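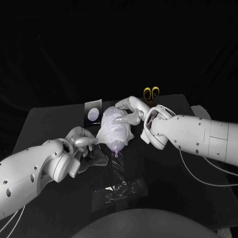

Why does a bag puff up?

Twist the neck of a plastic bag and it goes all fat and round, like an egg. What's in there? Air! You can't see it, but it takes up room like anything else does. Squash it and it pushes back.

Plastic film is very thin. Air can't get through it easily – so if the neck is twisted tight, most of the air stays put. Let go and out it comes. Pfffff.

Why is it so crinkly?

Film bends, then keeps some of the bends. Each crease is like a tiny slope, and light bounces off it. Shiny bits, dull bits. Flat film has less sparkle.

Try it (with a grown-up)

1. Get a clean sandwich bag. No holes.
2. Open it wide and swoosh it thorugh the air.
3. Grab the neck quick and twist. 8 twists is plenty.
4. Press gently. Feel it push?
5. Now do the same with a bag that has a pin hole in it. Listen closely.

Khoa Lâm in Jilstead kept his puffed up for 23 minutes. Can you beat that?

Careful! Never put a plastic bag on your head or near your face, and keep them away from babys and pets. Finished? Put it away somewhere high up.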